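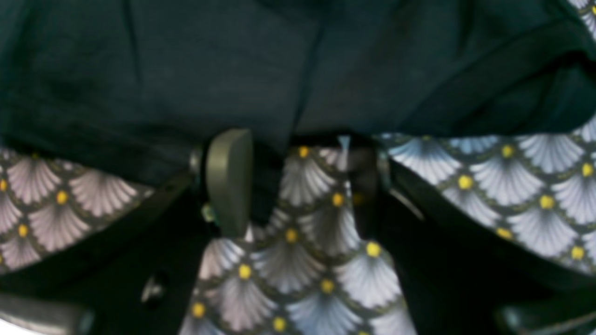 Home Reading Packs: second progress report
Submitted to the Jakab Fund by the Lemham Early Reading project

Period covered

This report covers the spring and summer terms. The first report dealt with setting up the project and choosing the three partner schools, so we have not repeated that here. Spending is in the separate return sent to the Fund's office in July.

What we said we would do

The grant was for take-home packs for children in Reception and Year 1 who are still learning their letter sounds. Each pack has a short book, a set of sound cards, one game to play with an adult and a sheet for the adult to write on. A child takes a pack home, keeps it for a week and swaps it for the next one. We also agreed to run a session for parents in each school every half term.

Packs sent out

There are now 290 children taking packs home across the three schools. Between them they borrowed 2553 packs over the two terms. Clustlow Infants started three weeks behind the others as their reading lead was off sick, and they had caught up by the half-term break.

The rhyming game is borrowed more than anything else. The packs on blends (st, fl, gr and so on) go out less often, and teachers at Todberg Primary told us that the instructions were too long. We cut them from two sides to one in May and put the first step in large type. Borrowing went up a little after that, but it is too early to say much.

Losses have been mostly small parts. Letter tiles go missing, and so do dice. We have changed the dice for a card spinner, which can be printed again at school. Eleven books have not come back and we have stopped chasing them.

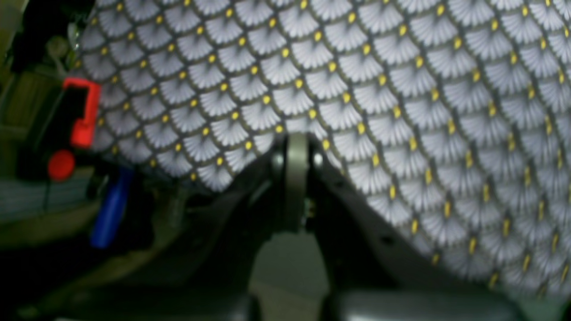 Sessions for parents

We held a session in each school every half term, as planned. They last 45 minutes, straight after drop-off. Adults try one game themselves, then the children come in and play it with them. Attendance was good at Clustlow and Lemham Road and poor at Todberg, where many parents start work before nine. In June we tried a 5.15 pm session at Todberg and it was much better attended, so both autumn sessions there will be at that time.

Parents asked more than once how to say the sounds. A lot of them were taught to say "muh" and "suh", and the children are being taught "mmm" and "sss". We have made a short recording of all the sounds and each school has put a link to it in its newsletter. It should have been in the packs from the start -- that was an oversight on our part.

What the schools report

Teachers check each child on a list of letter sounds at the start and end of term. The schools use different lists, which makes it hard to put the results side by side. At Lemham Road and Todberg, most of the children who borrowed a pack every week moved up at least one group. Children who borrowed now and then showed less change. We can't claim the packs caused this, as the families who borrow every week may well be reading together more anyway.

The sheets for adults have been less use than we hoped. Many come back blank, or with a tick. Where they are filled in, the comments are helpful, mainly on which games went on too long for a tired five-year-old. We propose to replace the sheet with a bookmark that has room for one line.

Changes for the autumn

All three schools have agreed to use the same letter sound list from October. We will print a second set of the rhyming packs, and write four new ones on word families (-at, -ig, -op and -un), with a sorting game that can be played on the floor or at a table. The new packs will be tried with one class at Clustlow before they go to the other schools.

We asked the schools to read a draft of this report and send comments.
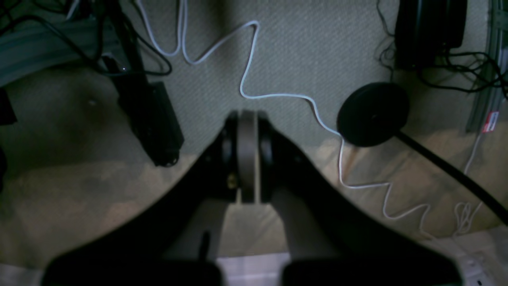 Mutua Odera wrote back that the word family packs should come before the blends and not after them, and asked for the -ig set to be left until the children are sure of the short i. We agree with both points and have changed the order in the autumn plan. The revised list will go to the Fund with the next spending return.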